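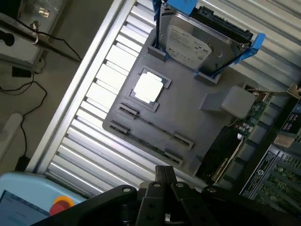

Wrist camera view at the pre-insert pose, plate lying diagonally on the slats

Wrist camera pose estimate jumps when the plate is rotated
Posted by Gudier, August 27, 2025

I have a two-finger gripper with a wrist camera working over a mock motherboard plate. The task planner asks perception for the pose of the CPU socket, then moves to a pre-insert pose above it. With the plate square to the slats it works every time. When I lay the plate diagonally, the yaw flips by 90 degrees on some cycles and the planner rejects the goal as unreachable.

The pose comes from an edge template match on the socket outline, followed by a refinement step against the CAD model. Exposure is fixed at 2252 microseconds. The log line is always the same:

goal rejected: wrist joint limit, candidate 2 of 2

I have redone the hand-eye calibration and the residual did not change. Is this a perception problem or a planner problem? I would like to keep the one camera if I can.

Herkthorpe
Both, but start with perception. A square chip in its socket frame looks nearly the same every 90 degrees, so an edge matcher has little to choose between. The chip in your picture is also almost pure white, so you are losing whatever the corner notches could tell you. Cut the exposure first and see if the match scores separate.

Then stop asking the socket for its own yaw. Get yaw from the whole plate and use the socket match only for x and y. Your memory slot ends are good for this. There are four of them, they sit to one side of the socket, and the layout has no 90 degree symmetry. Fit all four, take the plate angle from that, and limit the socket search to plus or minus 10 degrees of it.

Also mask out everything that is not the plate. The slats run diagonally too and they are full of long straight bright edges. So is the rail on the left. The green board on the right will give you small false matches all day.

Nultow
had same thing, updated the driver and it went away. maybe try that

Guerra
Adding to what Herkthorpe wrote – the planner side needs a fix as well. "Candidate 2 of 2" means it only got two goals to try. Once the plate angle is reliable, pass the goal in the plate frame and let the planner sample the redundant wrist solutions (joint value plus or minus 360 where the limits allow). In our cell we also seed the IK from the current joint state, otherwise it sometimes picks the solution on the far side of the limit.

Check the mounted drive too. It stands upright, so put it in the collision scene as a box with its rails included. We left ours out and only found it when the plate was rotated and the fingers came in from a new side.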